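June, late

Spent the whole evening on the phone system at Bognár again. Dénes Katona wants the night greeting to switch itself over at 6 and I told him sure, easy, which was dumb of me.
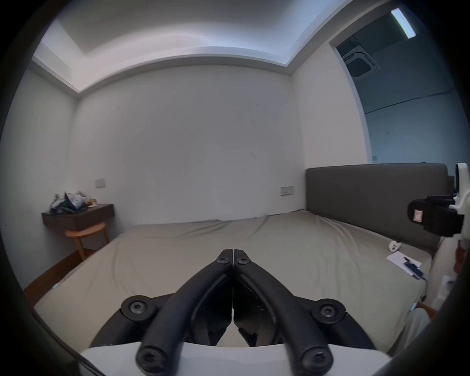 Beige sheet, gray headboard.

So the Edolley box keeps its holiday list in a plain text file, and the call script reads it line by line. Fine! Except the file had 1,294 lines in it, going back to before Tibor Bíró left, and the script quits reading at 806. Everything after that just gets ignored (no error, nothing in the log). No wonder callers kept hearing the daytime menu.

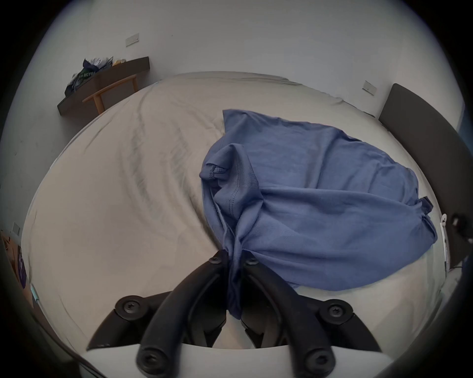 Blue cloth on the bed.

I cut out all the old dates, reloaded, and called in from my cell maybe a dozen times. Got the right greeting every time but one, and I think that one was me hitting the wrong extension. Ternomance support says the limit should be 2,000 lines. Well, it isn't on ours.
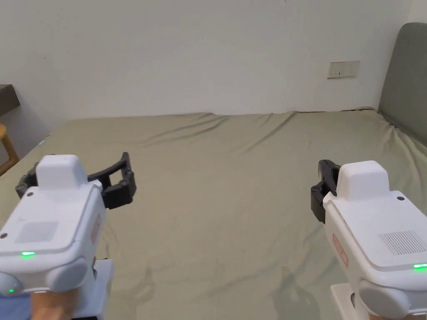 Both grippers, green sheet.

Still have to do the Rarnberg office, same setup but with the older prompts. Dénes wants to record new ones himself. He mumbles. Bed now, will write up the steps for him tomorrow.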